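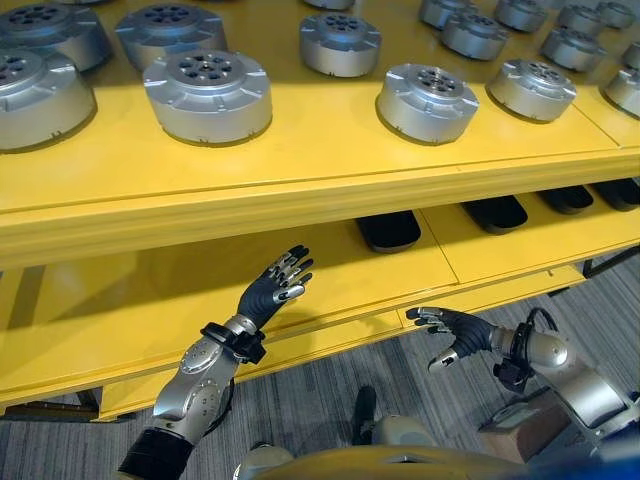

Kulo, kit de torso con dos manos: análisis tras una temporada en el taller

13/04/2022

El Kulo se vende como kit de montaje: torso, dos antebrazos articulados, dos manos articuladas y la electrónica de control. Lo montamos en el taller compartido de Flirkby entre Hubert Malinowski y yo, con herramienta propia y sin asistencia del fabricante. La tarea elegida fue coger carcasas metálicas con brida de una estantería y pasarlas a una mesa de desbarbado.

Montaje. El manual tiene 34 pasos y está bien ordenado hasta el 12, donde se conecta el mazo del antebrazo. A partir de ahí los esquemas corresponden a una revisión anterior de la muñeca. Los conectores admiten la posición invertida; conviene marcarlos antes de cerrar. La tornillería viene justa, sin repuestos, y dos insertos roscados del hombro llegaron pasados de rosca. Los sustituimos por insertos Stüber de la misma métrica.

Manos. Son lo mejor del conjunto. Los segmentos de los dedos son metálicos y la palma lleva un recubrimiento negro que sujeta bien el aluminio cepillado. El agarre por la brida es estable. El agarre por la placa superior, con el pulgar en el agujero central, falla cuando la pieza está girada respecto a la muñeca. En una serie de 200 cogidas por la brida hubo 12 caídas, casi todas en la segunda fila, donde el antebrazo roza la pieza de delante.

Alcance. La balda superior se trabaja sin problemas en la parte delantera. Hacia el fondo, el codo llega al tope antes de que la mano pueda orientarse. La balda inferior es accesible solo con los antebrazos muy bajos, y el canto de la de arriba obliga a entrar de frente. Quien diseñe su estantería desde cero haría bien en separar más los dos niveles.

Cableado. Los cables negros de la muñeca quedan por fuera y se enganchan en los bordes. Malinowski los recogió con cinta, solución aceptable pero impropia de un kit de este precio.

Software. El entorno Vito arranca rápido y registra bien las trayectorias. La calibración de la muñeca se pierde al cortar la alimentación —está reconocido en las notas de versión— y hay que repetirla cada vez. Sota Honda publicó en el foro del taller un script que guarda los valores en un fichero aparte; lo usamos desde entonces.

A favor: manos, rigidez del antebrazo, documentación de la API. En contra: manual desfasado, cables expuestos, calibración volátil.

Valoración: 7 sobre 10. Para agosto está anunciada una muñeca con cableado interno. Quien no tenga prisa puede esperar a esa versión.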